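Unit 4 handout: Folding and bagging stations

Reading before class: the Berkent case, sections 1 and 2.

Berkent packs shirts for small online shops. Until July, folding and bagging were done by hand at long benches, in teams of two. The company then moved part of the work to two-arm robot stations supplied by Wavgate. Hand benches stayed open for knitwear and returns.

What changed for the packers

Fewer hours of folding, more hours of loading, checking labels and clearing jams. Each packer got 30 hours of training, paid at the normal rate. Job titles did not change, and pay grades were still under review when the case was written. Several packers said the new work was easier on the wrists but lonelier.

Terms to know: cycle, handoff, stoppage, rework.
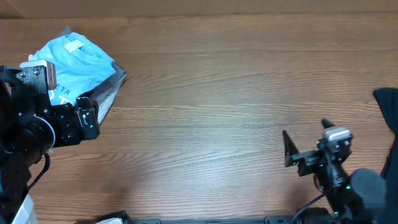 Notes by Dayana Usuga
January 2019

A blue T-shirt lies folded on its package, with a gripper at its lower edge. Soft cloth changes shape each time it is picked up, so a station has to cope with folds that never repeat.

For discussion: who should decide when a station is stopped, the packer or the shift lead? Bring one page of notes.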